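Print | E-mail

Fliltano returns for a second series

Oct 29, 2021

Good news for anyone who has been missing the odd little moon town of Fliltano, and I know from the letters that there are plenty of you: the cartoon is coming back for series 2, with 16 new episodes on the way from the Birneo studio. The first series ended with poor Princess Getmont locked out of her own castle, still insisting that she'd meant to leave it.
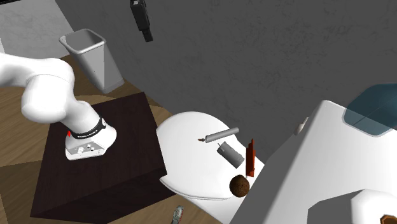
The studio says the new run picks up the very next morning, and that the grumpy lighthouse keeper (my own favourite, I'll admit, ever since the soup episode) will get a story all to himself at last. The songs are staying too, which is lovely to hear, and a screening of the opening episode is planned for fans, with 600 seats to be given away by draw on the show's website.

Print this page | E-mail to a friend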